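Litier Open Day

The Litier Open Day is a public demonstration of robotic handling held once a year at the Pluter workshop in Prostdale. It began as an evening for suppliers and was opened to the public in its second year. The most recent was held on 2nd August, after being put off from June while the building's wiring was redone. Admission is free, and attendance was given by the organizers as 700, a figure that includes staff and people who came back after lunch.

Background

Litier is the name Pluter gives to its tabletop sorting program. The company describes it as a general system for household and workshop objects. Outside writers have been more careful, noting that every public showing so far has used the same short list of items on the same kind of table, and that no list of failed objects has been released.

The demonstration

The main exhibit is a bench with a robot gripper, a dish rack and an open cardboard box. Rolls of tape are the usual test object, in part because they are cheap and hard to damage.
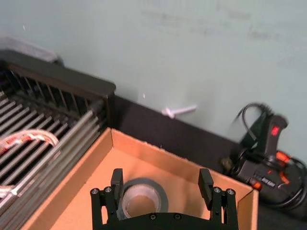 Visitors stand behind a rope and may ask for a run to be repeated, though the choice of object stays with the operator. Each run is introduced by a presenter, who explains the task but does not always say whether the arm is running by itself or being guided by a person. Pluter's handout states that both methods are used during the day. It does not say in what proportion, and the question was put several times at the last open day without a clear answer.

A ring-shaped object is also a fairly kind test. It can be held across its full width or pinched at the rim, so a small error in position may not matter much.

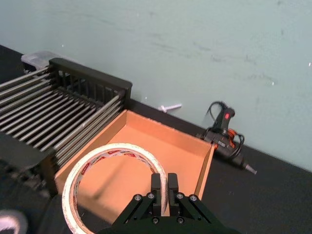

Claims and criticism

A poster at the entrance gave 684 successful picks out of 1000. The poster did not define a successful pick, and it was unclear whether dropping a roll and trying again counted as one attempt or two. The local newsletter Baptista, which has covered the event for three years, asked for the run logs and was told they were being prepared. Its report called the day pleasant and slow, and pointed out that a rate of that sort would be hard to sell to anyone with a real bench to clear.

Supporters reply that the clutter is left in place on purpose, and that most trade show robots work on a bare table under special lighting.

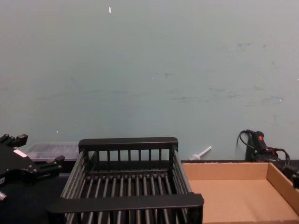 The same report gave the company credit for letting people watch the unsuccessful runs, which are often kept from visitors elsewhere. It was less impressed by the closing talk, where home use was discussed with no date or price attached.

Access

The workshop is reached by the side lane, with limited parking. The talk is not recorded. Children are admitted with an adult.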